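I got in! I can't sit still enough to write this neatly, so it's coming out in whatever order it wants. The email from the Flona fastpitch camp was there when I came in from hitting, and I read it standing up with my cleats still on. Five days in September, up at Skakthorpe, infielders and catchers together, and I'm on the list as a second baseman.

I've wanted this since eighth grade. Our old shortstop at Brullville went and came back with the quickest hands I'd ever seen, and she used to show me the drop step in the parking lot before practice. I still do it her way, left foot first, glove low, and my coach has given up trying to change it.

We had a game today too, I should put that down. Beat Kotian by a run in 7 innings. I went two for three with a bunt that died right on the chalk (best bunt of my life!!) and then got picked off first like a complete rookie. Leaned too far, again. My knee has a strawberry on it the size of a jar lid and it stings in the shower.

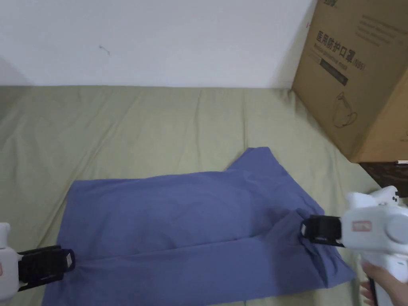

by the Brullville second baseman
2 Apr 2022

Okay, the money part. The camp costs 522 dollars with meals and the dorm, and the booster club can cover up to half if I write them a letter. I started one at lunch and it sounded like a robot wrote it, so I'm going to try again tomorrow and just say why I love turning a double play. I could go on about that for pages. The flip, the foot across the bag, getting the throw off before the runner is on top of you. There's nothing else like it!

I'm also starting my thousand swings. The camp letter says to come in shape, and I set my own number: 1000 off the tee before school lets out, outside pitch only, because I keep rolling over on it. Did the first bucket tonight until it got too dark to see the ball. My hands are buzzing and I have a blister coming under my ring finger.

Practice at eight tomorrow. Need to find my other batting glove and ask Mom about the deposit.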